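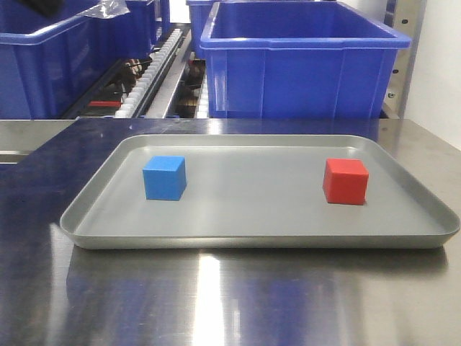

Two cubes in a grey tray, one blue, one red.

Sharing a folder from a Linux box to the Windows PCs

Quick one. Had to do this again at the Orkville office and couldn't find my own notes, so writing it up properly. Debian on the server, Windows on the desks. Samba in the middle. Should take you a tea break if nothing's odd about your network.

What you need

A Debian or Ubuntu machine that stays on. A fixed address for it – sort that on the router first, not after. A login with sudo. Half a gig of disk for the packages is plenty, the rest depends on what you're storing.
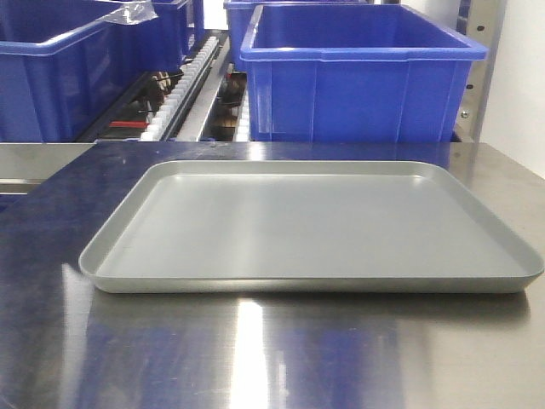
Catríona Gallagher

Step 1. Install it

sudo apt update
sudo apt install samba

Check it came up:

systemctl status smbd

Want to see "active (running)". If it says failed, stop and read the log now. Don't carry on and hope.

Step 2. Make the folder and a group

I put shares under /srv. Some people use /home, fine, but then someone tidies up an old user and there goes your share. Seen it at Lustham.

sudo mkdir -p /srv/shared
sudo groupadd office
sudo chgrp office /srv/shared
sudo chmod 2770 /srv/shared

The 2 at the front matters. Means new files take the folder's group instead of whoever made them. Leave it off and everything looks fine for a day or two, then one person can't open another person's spreadsheet and you get the phone call.

Step 3. Add the people

Each person needs a Linux account and a Samba password. Two seperate things. Easily the bit that catches most people out.

sudo useradd -M -s /usr/sbin/nologin donal
sudo usermod -aG office donal
sudo smbpasswd -a donal

-M is no home directory, nologin stops them getting a shell. They only want files. Repeat for everyone. We had 9 at Orkville so I did it in a loop, but typing it is quicker than debugging the loop if you're not used to them.

Small a, capital G, in that order. Miss the a and you wipe the user's other extra groups. Not a disaster on a brand new account. Bit of a disaster on your own.

Step 4. The config

Copy the old one first.

sudo cp /etc/samba/smb.conf /etc/samba/smb.conf.bak

Open /etc/samba/smb.conf and stick this at the very end:

[shared]
path = /srv/shared
valid users = @office
read only = no
create mask = 0660
directory mask = 2770

Save. Then:

testparm

It reads the file back and moans about anything it doesn't recognise. Spelling mistakes mostly. Fix those, run it again, then restart:

sudo systemctl restart smbd
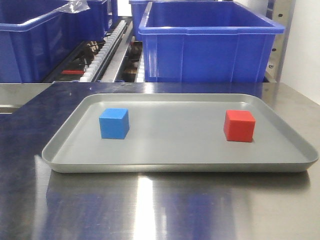

Step 5. Firewall

If you run ufw, open the port to the local network only. TCP 445 is the one you need for modern Windows. Swap in your own range:

sudo ufw allow from 192.168.1.0/24 to any port 445 proto tcp

Never forward it from the router. Not for a week, not for the boss working from home. VPN or nothing.

Step 6. Connect from Windows

File Explorer, right-click This PC, Map network drive. Pick a letter. Folder is:

\\192.168.1.20\shared

Your server's address obviously, not mine. Tick "Connect using different credentials" and put in the Samba username and password from step 3. Tick reconnect at sign-in if it's their own desk.

Make a test file. Go to a second PC, logged in as somebody else, edit the same file and save. Do both. Opening it isn't enough of a test.

When it doesn't work

"Access denied" but the password's right – check the group with id donal. If office isn't listed, back to step 3.

Keeps rejecting a password you know is good – Windows has remembered an old one. Credential Manager, Windows Credentials, delete the entry for the server, try again. Sign out and in if it's still sulking.

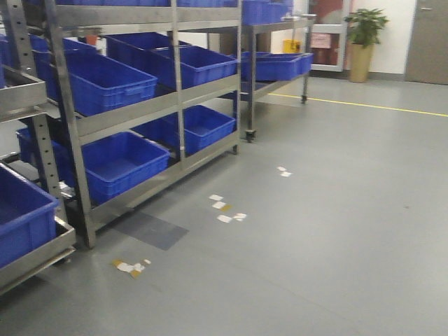

Can see the share, can't write to it – nearly always the folder itself. ls -ld /srv/shared should give you drwxrws--- and the group as office. If there's an x where the s is, you left the 2 off.

Name doesn't work but the address does – name lookup, nothing to do with the share. Add it to your local DNS or just use the address. We use the address at Drudurton and no one has complained.

Path not found at all – ping the server, then from PowerShell:

Test-NetConnection 192.168.1.20 -Port 445

TcpTestSucceeded False means firewall or smbd isn't running. Check in that order.

Updated 18th May: Donal Nic Giolla pointed out I had the chmod before the chgrp in step 2, swapped them round. Recycle bin for the share is a seperate page, will link it when it's done.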